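Osberg Clothing Exchange
Minutes of the planning meeting, August 11, 2018

Present: Mawuli Acheampong (chair), Heikki Keskinen, Vilho Huttunen, Leena Laaksonen (minutes). Marjatta Ahonen joined us after the coffee had gone around.

1. Minutes of the March meeting. Read and approved, with one spelling put right.

2. Folding and sorting. This took up most of the evening, and a very friendly talk it was! Mawuli reminded us that tops and other larger pieces should be held up by two corners before they are folded, so that the edge comes straight and any turned-over bit can be smoothed down. Labels stay on. 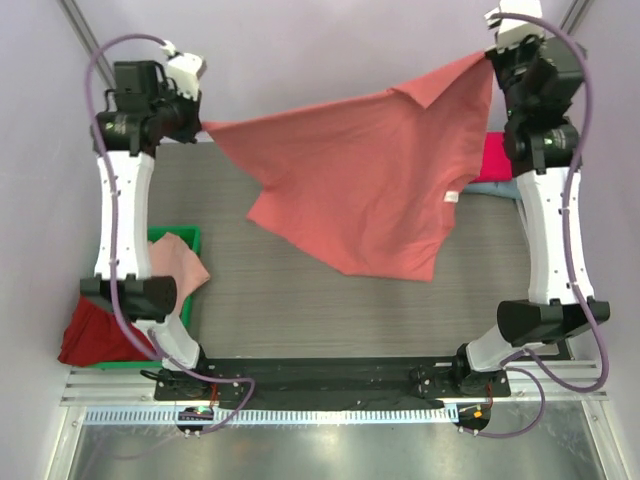

Marjatta thought that was fine for the big things, but she would much prefer the children's clothes rolled, as they were last year, and she asked whether we might try both ways on the Galtlow boxes first. Everyone was glad to agree. Heikki will bring 4 boxes for the trial.

3. Tables. Vilho has been offered 3 more folding tables by the Aaltonen hall (very kind of them) and will pick them up in his van.

4. Hangers. We have 60 and could use more. Leena to ask at Kurkance.

5. Other business. The kettle is leaking again. Heikki will look at it.

Meeting closed at 8:15.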